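Recording demonstrations without fooling yourself
Catarina Coelho, Saturday, January 13, 2024

Most guides to collecting demonstrations start with a number, usually a big one. I don't trust the number. At Prerden we had 2,000 episodes of one task by June and a policy that froze whenever the vase moved a hand's width.

Step 1. Fix the start pose, and write it down

Arm over the table, fingers open, flowers in the vase. If you can't say what counts as a start, don't press record. 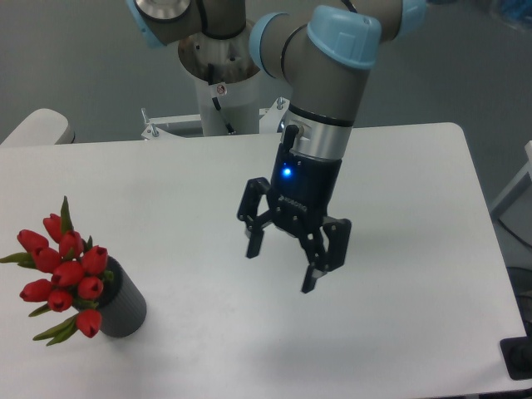
Birutė Dzene disagrees with this step and wrote to say so: a fixed start teaches the policy one doorway into the task, and she'd sooner jitter the arm from day one. Fair. I still want 5 boring episodes first, to check the logging.

Step 2. Move one thing at a time

Vase position, then vase angle, then arm height. Keep a plain text log of which one you changed.
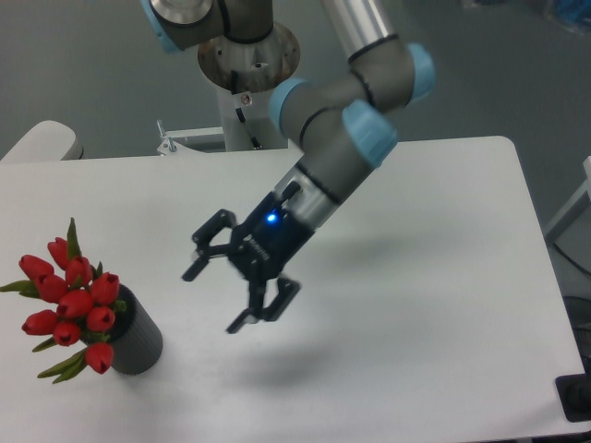

Variety is the word everyone uses and hardly anyone measures. Plot your start positions before you brag about them. With the vase off to the left and all that bare white tabletop to the right of it, you have plenty of places you could be sampling and probably aren't.

Step 3. Don't throw out the slow ones
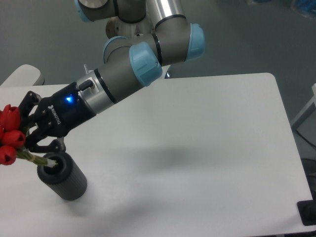 Operators hate their hesitations and want them trimmed. I'd leave them in, at least until you have trained once each way. The stretch where the stem ends are right at the mouth of the vase is where small corrections matter, and a script that drops "idle" frames will eat it first. Ours did.

Step 4. Label the phase by hand on a sample

We did 81 episodes. It was dull, and the automatic labels came out worse than advertised. 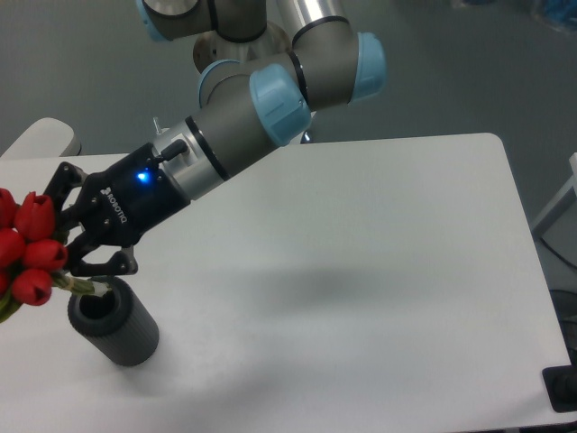
Step 5. Hold out a whole session

Random splits flatter you. Keep back one full session by a different operator and test on that.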